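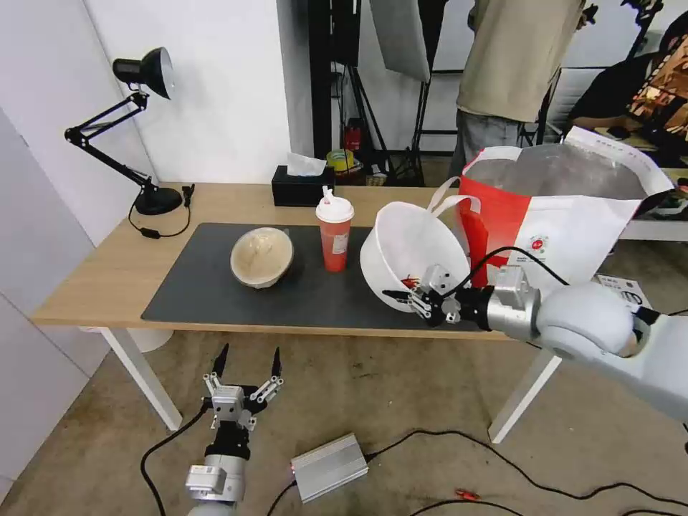
Desk 2: bowls on their sides, red cup, bag at the right end.

2026-04-07, Torcombe bench notes (I. Portela)

Object set for the takeout table. Dark gray mat stays down, lamp on the left end. The beige ceramic bowl is heavy enough to mark bare wood, so keep it on the mat. The white plastic bowl weighs 65 g empty and slides easily.

- Cup: lid and straw stay on. Fill with 300 ml of water or leave it empty, and log which.
- Tissue box at the back of the desk.
- Bag: paper, red and white. Handles crease after 20 uses or so by Akinyi's log from January. Replace when the top flap no longer stands.

Translucent lid at the mouth of the bag:
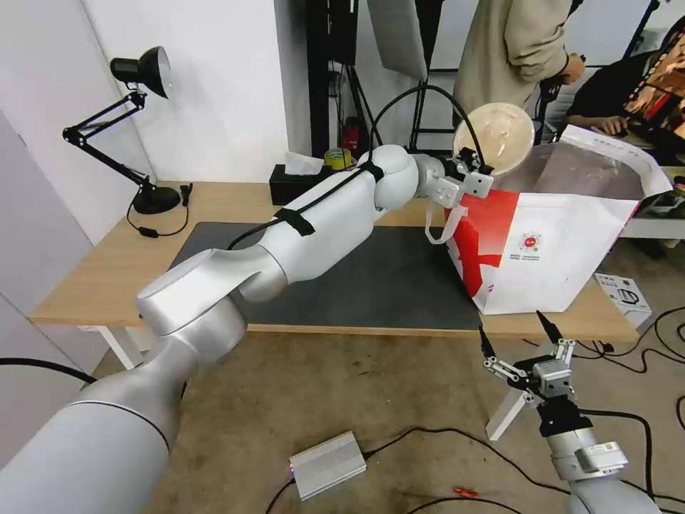 ## Open items

- Weigh the translucent lid.
- Ask Akinyi Sang whether Kolach still has spare bags.
- Tape the mat corners.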